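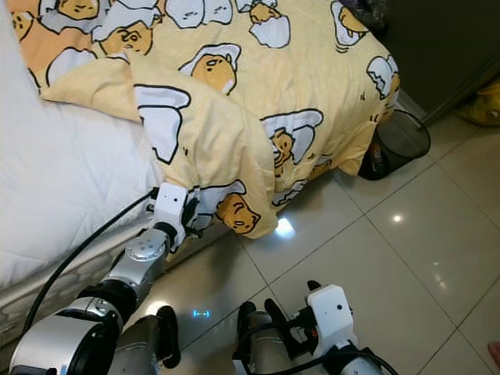 A grip that slips should be reported as a fault. Most bed-making robots treat it as a retry, and I think that is a mistake.

In April, at the Drimside test flat, a Nestley two-arm unit running the Toma software lost hold of a duvet corner. It closed its fingers again, got a pinch of mattress cover along with the duvet, and pulled. The left wrist went over its force limit and the arm stopped, still holding on. It took 21 minutes to get the fabric out, and the cover tore along a seam.

The damage was small. What bothers me is the log. Over 700 corner lifts had been marked as successful before that one, and 26 of them included a slip followed by a second grab. Three of those second grabs had also caught something other than the duvet. The robot finished the job each time, so the summary page showed green and the details went unread.

Bedding is hard for a gripper. It folds, it hides the edge underneath, and it hangs near the floor where a cable or a wastebasket may be in the way. A second grab is made on fabric that has moved since the robot last planned for it. It should open, back off, look again and write down what happened.

Nedel, the company that runs the flat, says stopping after every slip would make the robot too slow to be useful. It would be slower. A person making a bed can feel when the sheet has come along too, and this machine only knows that its fingers are closed on something.

I would accept the slower robot until the slip count comes down, and I would put that count on the summary page.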